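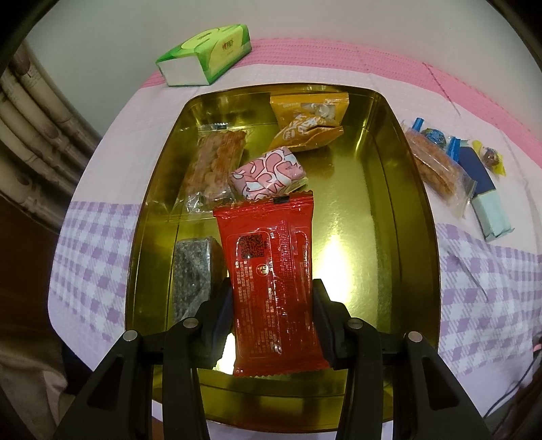 Chapter 3
Serving Small: Trays, Packets and the Welcome Table

Think of the last time you walked into someone's home and were offered a little something before you had even sat down. Maybe it was a dish of candy by the door, or a tray of wrapped snacks in the middle of the table. You probably took one without thinking much about it. In this chapter we are going to think about it a lot, and I hope you'll never look at a snack tray the same way again!

Hospitality students often want to rush ahead to the big meals (the banquets in Chapter 5 are great fun, I admit). But the small welcome is where a guest first meets you. It asks for the same skills as a full dinner: choosing, portioning, arranging and keeping things fresh. It just asks for them on a surface you can carry in two hands.

Start with the tray itself. A raised wall keeps packets from sliding off when you walk, and rounded corners are much easier to wipe clean than sharp ones. A shiny gold finish throws light back up at whatever sits on it, so even a plain wrapper looks festive. Put the same tray on a cloth and it stays put, and makes far less noise when you set it down.

Then come the snacks. Individually wrapped pieces are a gift to the busy host. They travel well, they stay clean while many hands reach in, and guests can slip one into a pocket for later. They also come in wonderful shapes. A tall, glossy red packet and a little block of candy in a pink and white wrapper want very different spots on the tray, and working out where each one goes is half the pleasure. Try leaning a bright packet against the far wall and keeping the smallest sweets near the middle, where fingers find them easily.

Wrappers deserve a close look too. The zigzag edge on a sealed packet gives you many places to start a tear. The printing on the back is where you will usually look for ingredients, and if it is in a language you don't read, find out what it says before you serve it. A guest with a nut allergy is counting on you.

When the teaching kitchen at Dirngate ran its October open house, students set out 41 trays over one long afternoon, and no two were alike. We will borrow several of their layouts in the pages ahead.

Before you read on
Look through a cupboard at home and pick out five wrapped snacks of different sizes. Arrange them on any tray or plate, then move just one. Does your eye go to a new place? Jot down what changed and keep your notes handy for the Vikow Tray Exercise on page 44.

Words to know
crimped seal, portion, raised rim, shelf life, welcome table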